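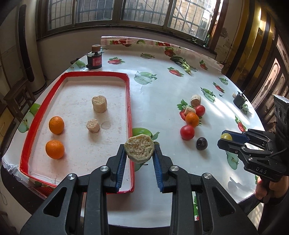

Kitchen-table teaching: tips for showing a robot how to tidy up

Putting fruit on a tray is a job most people master before they can spell "fruit." Showing it to a robot, by hand, with a gripper on the end of your arm, will take up your afternoon. These tips come from a table covered in strawberry-print oilcloth and a patience that has seen better days.

Before you start

Pick a tray with a rim you can see. Red is good. A white tray on a white cloth is a lovely way to teach a machine to set tomatoes down next to things.

Mix hard and soft. Oranges forgive a heavy squeeze. Tomatoes keep a record of it. The beige spongy cylinders are the ones to practice on, as they weigh nothing and roll only when you are in a hurry.

Wipe the cloth. Oilcloth shines like a skating rink by a window, so draw a curtain if you own one, or do the same job again at a different hour and let the robot see both.

While you work

Come in slow, close slow, lift, then move. In daily life you do all four at once. I did too, and my first 13 runs went in the trash.

Open the jaws wide before you get close. If two things are touching, say an orange with a block leaned up against it, decide which one you want while you are still well above the table. Dithering gets recorded along with everything else, and a robot will copy your dithering faithfully.
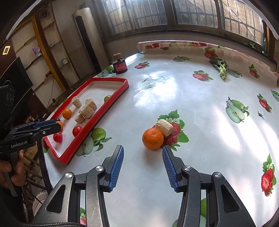
Two people can work the same table, one gripper each, provided they agree on who takes which side. My notes from January just say "elbows." Set a rule that whoever is already over the tray gets to finish, and the other one waits with jaws open and mouth shut.

Move things between runs. If the plum always sits in the same spot, you have taught the robot about the spot.

Keep your fumbles separate. A drop followed by a clean second try is worth saving in its own folder. A drop followed by swearing and a chase across the floor can go.

After

Name your files on the same day. I have a folder called Biten with 642 runs in it and a folder called Biten new with 2, and I could not tell you which one has the good tomatoes.

Wash the rubber pads with dish soap and let them dry overnight. Fruit that has been picked up all day goes in the soup pot.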